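Notebook, September, Rillcombe bench

Second round on the shellac. The Starnard flakes went into the alcohol last night in two jars, one at the usual cut and one thinner. Both had dissolved by morning apart from a little wax at the bottom. I strained them through a paint filter and left the wax behind.

Test boards are pine offcuts, sanded, four in all. Two got the thin cut with a brush, two the usual cut with a pad. Wait between coats was 40 minutes. The padded boards are smoother, but I got a ridge on one where I stopped to answer the phone.

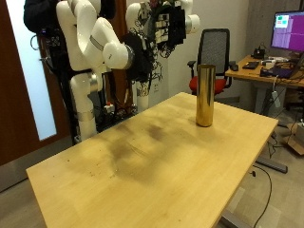
Évan Riviere thinks the wait is too short for this time of year and that the ridge would have leveled out with a thinner second coat. He also says the Rothe brush sheds less if it sits in alcohol for 15 minutes first. I'll try both before blaming the pad.

Sanding between coats: the Grotero paper clogs fast. Went through nearly a whole sheet on one board. Stearated paper might be better, need to check the drawer before ordering.

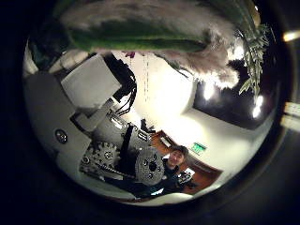 Third coat goes on after lunch, thin cut on everything this time, brush only. Keep the window shut, the last batch blushed when it was raining. Label the backs in pencil, marker bleeds through.

To do: date on both jar lids. More lint-free rag. Ask Rillcombe office about the alcohol order, we have 2 cans left and one is open.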